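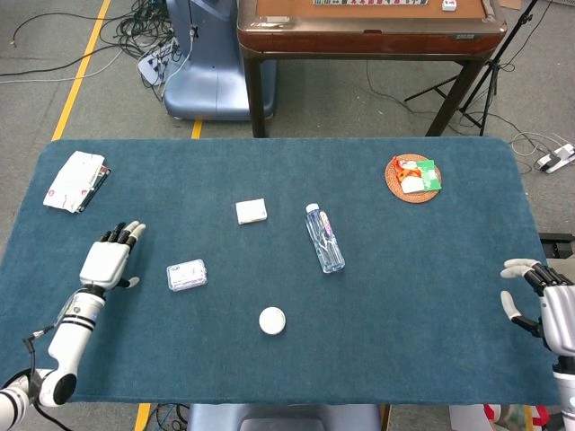 ## 4. Checking the reach of both arms

Take your time over this part – it's worth a cup of tea.

1. Lay a few everyday things on the carpeted table. A water bottle on its side, a round lid and a small box will do nicely.
2. Bring both hands in over the edges, left one first, and leave the speed at 14 until you feel quite at home.
3. Open and close each hand a couple of times, well clear of the tabletop.

**Note:** Natsumi likes the left wrist turned to 90 before she starts, and I've come round to it.

**Caution:** check that the forearm cable has some slack.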